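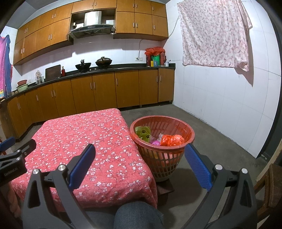

Wood cabinets and range hood, staff kitchen.

Home | Catalog | Reading Room | Building Checks

Nov 17, 2018 – by Narayanan Arumugam

Philosophy reading room, Culora Library: shelf and book check

1. Tall shelves fixed to wall – OK. Bay 6 has a loose bracket, reported.
2. Load per shelf, up to 200 pounds – OK except the Dratard commentaries. Move half of them down one shelf.
3. Aisles clear – NO. Step stool left by the ethics section again.
4. Old bindings, mold or red rot – two volumes of the Irketti lectures bagged and set aside.
5. Translations shelved with originals – mostly. Logic still to do.
6. Reading lamps, cords and plugs – OK. One frayed cord removed.
7. Exit sign lit – OK.

All 1,350 volumes were checked against the June list. Item 2 to be looked at again once the books are moved.

Comments (2)

Lại: Is the second Irketti volume still available on request? I need chapter 9.

N. Arumugam: Yes – ask at the desk and wear the gloves.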